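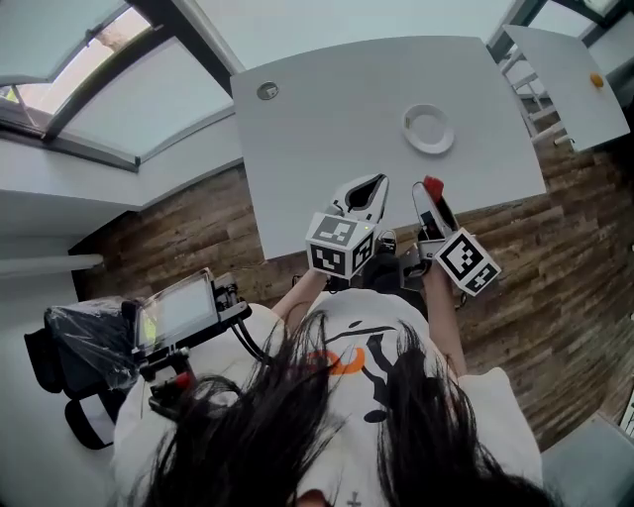

3.2 Seat height and table height at shared work tables

Figure 3. Seated work at a white rectangular table, seen from above and behind, forearms out over the near edge.

Most complaints in the Brandgate survey were about the tables, and we had expected chairs. Of the 165 people who sent the form back, more than half ticked "shoulders" or "neck" as the sore spot by late afternoon. Lower back came third. Wrists far behind.

The tables at all three sites are fixed height. Chairs go up and down, but the range is small, and on the older Palacios chairs the lever often sticks. Short workers raise the seat to get their elbows level with the top and then their feet don't reach the floor. Footrests were on order in May; 14 came, mostly to the Uvix site. Tall workers have the opposite problem and lean. Reaching forward past the near edge (Figure 3) is common to both groups and we did not try to seperate it by task.

Two things we looked at. First, how far forward people sit. Many perch on the front third of the seat when the work is fine or small, so the backrest does nothing for them. Telling people to sit back did not hold for long: by 3 in the afternoon most were forward again. Second, breaks. The Uvix site has a set pause mid-morning and another after lunch; the other two leave it up to the worker. Scores for shoulder soreness were lower at Uvix, but the staff there are also younger on average and we can't pull the two apart with this sample.

Light may matter too. At the Sekerix site the lamps hang low and people bend under them to see past the glare. We took readings at table level, some 1000 lux at the brightest seats, much less in the corners. Corner seats reported more neck trouble. Small numbers though, and the corner seats are also the ones nearest the door, with the draft.

Hair, clothing and glasses were not recorded. One form asked about reading glasses in the comments and it's a fair point, people with bifocals tip the head back to see close work. Should of been a question on the form; it is in the revised version (Appendix B).

Table height is taken up again in 3.3 with the trial of raised tops.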